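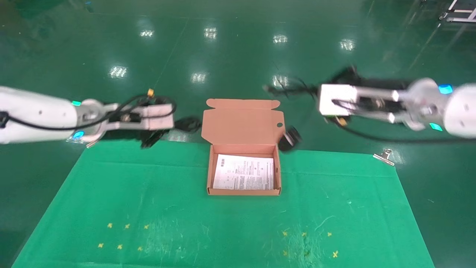

梱包箱を挟んで向かい合う2台のロボットアーム(Todix作業エリア)

Todix、双腕ロボットによる梱包・開梱作業の社内基準「Filtow」を公開
現場で使う確認項目を無償で提供、2月から受け付け開始

Todixは、2台のロボットアームを用いた卓上の梱包・開梱作業を対象とする社内基準「Filtow」をまとめ、2月から社外への提供を始めます。箱、ケーブル、取扱説明書など、形や硬さの異なる物を同じ作業面で扱う際の手順と、設備側で満たすべき条件を文書にしたものです。

■背景
産業用ロボットの安全については、機械の設計やシステムの統合に関する規格がすでに整備されています。一方、段ボール箱のふたを開ける、付属品を取り出すといった軽作業では、日々の配置や片付け方が現場の判断に任されていることが多く、同じ会社でも拠点によってやり方が異なっていました。
Todixでは、Kuster拠点とWumaletti拠点の作業記録から、ロボットが途中で停止した事例374件を抜き出して分類しました。最も多かったのはケーブルに関するもので、アーム自身の配線が作業対象に触れた例と、対象物のケーブルが指部に掛かった例の両方が含まれます。Filtowはこの分類をもとに作成しました。

■基準の主な内容
1.作業面
作業面には単色のマットを敷き、位置決め用の印を左右それぞれの作業範囲に設けます。マットは四隅のずれを始業時に確認し、しわが印にかかる場合は敷き直します。表面の擦れや傷は、印の読み取りに影響しない範囲であれば使用を続けてよいものとします。

2.アームの配線
アームに沿わせる配線は、手首を可動範囲の端まで動かした状態で余長を確認します。余長が作業面に届く場合は固定位置を変更します。コネクタの抜けかけ、被覆の傷、束からはみ出した線の有無は、始業時と対象物を切り替えるときに目視で点検します。

3.二つのアームの共有範囲
箱を置く中央部は共有範囲として扱い、両方のアームが同時に入る動作には、あらかじめ速度の上限を定めます。上限は通常時の30%とします。片方が物を保持したまま待機する場合は、もう片方の経路から外れた位置を待機点として登録します。

4.柔らかい物、長い物の扱い
ケーブルは持ち上げる前に、つかむ位置と垂れ下がる側を決めておきます。把持を2回やり直しても取れないときは自動で再試行を続けず、停止して作業者を呼びます。説明書などの紙類は、箱の底に残っていても異常とはみなしません。取り出すかどうかは作業指示書に明記します。

5.状態表示と立ち入り
アームの表示灯は、色と状態の対応を設備ごとに一覧にして掲示します。機種によって色の意味が異なるため、Filtowでは色そのものは指定していません。作業者が手を入れるのは、両方のアームの停止を操作画面で確認した後に限ります。表示灯だけで停止を判断することは認めません。

6.記録
停止が発生した場合は、時刻、対象物、停止時の両アームの位置、復帰の方法を記録します。復帰の方法は自由記述とせず、用意した区分から選びます。該当する区分がないときは「その他」とし、月に一度、区分の見直しを行います。

■確認項目と運用
基準本文に加え、始業時と切り替え時に使う確認表を用意しました。項目数は全部で75です。初回の点検には30分前後かかりますが、配線の取り回しが決まった後は一部の項目を省略できます。省略できる項目は表の右端に記号で示しています。
なお、Filtowは運用上の目安を示すものであり、法令や公的規格への適合を証明するものではありません。導入時のリスクアセスメントは、各事業者が別途実施する必要があります。

■担当者のコメント
Todix 運用基準担当 Marit Skjelbred
「停止の記録を読み返すと、プログラムの変更で対応できるものより、配線の固定や物の置き方を直せば済むものが目立ちました。まず現場で点検できることを文章にしています。書き方が分かりにくい箇所があれば、次の版で直します。」

Wumaletti拠点 設備担当 Hjørdis Hovland
「以前は班ごとに待機点の決め方が違い、担当が替わるたびに登録をやり直していました。今は同じ表を見ながら引き継いでいます。紙類の扱いについては現場でまだ意見が分かれており、改訂の際に取り上げてもらう予定です。」

■提供方法
対象は、卓上で2台以上のアームを使用する事業者、教育機関および研究機関です。基準本文と確認表は日本語版と英語版があり、いずれも無償で利用できます。社内で使用する場合の改変は自由ですが、改変した版を外部に配布するときは、変更箇所を明示してください。
申し込みは、Todixの窓口で2月から受け付けます。受付時間は午前9時から午後5時までです。

■本件に関する問い合わせ先
Todix 運用基準担当 Filtow受付窓口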